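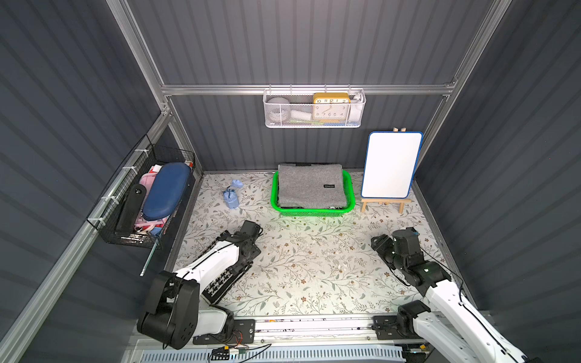
Issue 332

Murder by second-class post

The first envelope landed on my doormat in May, between a pizza menu and the water bill, and I very nearly put it in the recycling. It was brown, it was thick, and it was addressed to me as "Clerk to the Coroner, Cliluvville", which is a promotion of sorts. Inside were a bus timetable, a torn page from a parish magazine, a receipt for two pounds of plums and a letter from a Mrs Avitz, who wished to complain about the noise from the boathouse on the night her lodger drowned.

I read the whole lot standing up in the hall with my coat still on. Then I read it again at the kitchen table and made my other half read it too, and dinner was extremely late.

If you've never played a mystery by post, the idea is simple enough. You pay your money, and every fortnight somebody sends you a packet of papers from a town that doesn't exist. Letters, tickets, newspaper cuttings, the odd map. Nothing tells you what's a clue and what's just the sort of thing people leave in drawers. After eight packets you write back with your answer, and a while later you find out whether you were clever or not. (I was not. We'll come to that.)

Mine came from Lallico, a tiny outfit that is really one man, Kamrul Karunaratne, plus his sister on busy weeks. He used to set crosswords for a farming weekly and got fed up with being limited to words. "I wanted to send people a plum stone," he told me when I rang him up. He did try. The plum stones went mouldy in the packets, so now you get the receipt.

The town has been going for longer than I'd realised. There are 280 separate bits of paper in the Boathouse story alone, and he keeps a card index of everyone in Cliluvville, right down to the dog licence numbers. I asked whether that wasn't a bit much for a drowned lodger. He said a player had once written in to point out that the curate couldn't have caught the 4.15, as it didn't run on market days according to a timetable sent out in a completely different story. She was right, too. He's been very careful with buses ever since.

What I hadn't expected was how much I'd enjoy the waiting. I'm a dreadful one for television mysteries – I'll watch four episodes in a go and look up the ending in the middle of the third. You can't do that with the post. For two weeks all I had was Mrs Avitz and her noise, and I must have come up with a fresh theory every time I did the washing-up. I decided it was the curate. I decided it was the curate's brother, who hadn't even been mentioned and whom I had simply made up. I started a notebook. I bought a new pen for the notebook!

My neighbour across the landing caught me sniffing an envelope (one of the letters talks about lavender water, so it seemed a fair thing to check) and it ended with her signing up as well. This was a mistake if you like a quiet life. She's one packet behind me and I'm not allowed to say a word, so she holds up bits of paper through the kitchen window and watches my face.

The best of it, for me, was packet five, which is almost entirely taken up with the menu and account book of the Pathirana Tea Rooms. It looks like the dullest thing you've ever been sent. Page upon page of scones. I skipped through it in ten minutes and went back to my curate, quite pleased with myself. Please don't do what I did. Read the scones. I'll say no more, except that there's a column on the right-hand side I took for prices and it isn't prices.

It's not all perfect. The newspaper cuttings are printed rather small, and I ended up under the big lamp with my mum's old magnifying glass. Packet six arrived before packet five, which can't be blamed on Kamrul, though he might think about numbering the envelopes where you can see them before you've torn them open. And there's a cipher in the third packet that I thought was a bit of a cheat. You need a book of hymns to solve it. He says any hymn book will do if you're patient. I'm not, and I borrowed one from the library, where I had to explain myself.

As for children, I'd say ten and up if there's a grown-up nearby to help with the handwriting. My niece is eleven and spotted the business with the boathouse key in packet two, well before I did. She's been quite hard to live with. The drowning is all done through other people's letters, so there's nothing to keep anybody awake at night, although the lodger's own last note to his mother did make me put the kettle on and have a bit of a sit.

You answer on a form, by the way, which comes in the last packet and has a space of ten lines for your reasons. I used both sides and stapled on another sheet. Back came a very kind card from the coroner himself, thanking me for my service and regretting that the curate had been in hospital with his appendix for the whole of that week. It was in the parish magazine. It was on the torn page, in the very first envelope, which I'd had pinned to the corkboard since the beginning.

Kamrul tells me that 2,000 people have now played at least one of the stories, and a fair few of them accused the curate, so I don't feel too bad. A new one opens on 27th August. It's set in the same town a few winters later, with snow on the ground and Mrs Avitz apparently running for the council. You can join with a postcard or through the Lallico website, and you can go halves with a friend if you trust them to hand over the packets.

I've already sent off for mine, and my neighbour has sent off for hers. We've agreed to start level this time, and she's getting a blind for the kitchen window.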